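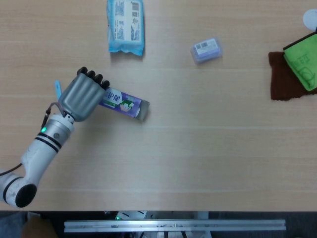 Toothpaste box under the fingers, cloths over on the right

Is the Brikholm hand kit worth it for a small white arm?

Posted 6 Dec 2023

Hi all, I've got a Brikholm hand on loan from Wostisov until the end of the trial and I'm trying to decide whether to buy it. It's the grey one with the black fingertips. I want it for picking up everyday packets and boxes off a table, nothing heavy. Soft stuff is fine so far (it loves a cloth!) but flat boxes are a pain. Out of 10 goes with the toothpaste I got 6 decent lifts, and the rest either slid away or got squashed at the corner. Is that me or the hand? And does anyone know if Wostisov will do a longer loan, they haven't answered my email.

Answer 1
Had mine since June and I'd say it's mostly approach angle. If you come in diagonally over the end of a box the fingers close on the top face and just push it about. Turn the wrist so they go down either side of the short width, then drop the closing speed, I run mine at 6 on the slider. I get 9 out of 10 on cartons that way. Thin packets still beat me unless there's a crinkly edge to grab. Also do the finger calibration again after you bolt it on, the manual hides that on page 8.

Answer 2
get the Edlow instead, cheaper

Answer 3
I had the Edlow and sent it back, so I wouldn't rush! The grip was fine but the app kept dropping out. Mühlbauer do rubber tip covers that fit the Brikholm and they helped me loads with shiny card. No idea about the loan, try ringing them.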